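I keep reading that a standing desk will fix my back. Nkechi swears by hers, a Pindelus that cost $435, and she sent me three articles by people who sell desks. I tried one for all of March. My back hurt the same, and my feet joined in.

What bothers me is the "studies show" part. I looked up two of them. One followed its subjects for 7 days - a week! - and the other was a survey.
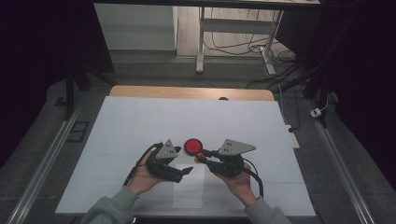 White paper over the light wood tabletop.

So I'm back in my old chair, with a cushion. Maybe it's worse for me. I'd like to see that from somebody who isn't offering free shipping. Nkechi says I gave up too early, and we'll probably argue about it again at lunch.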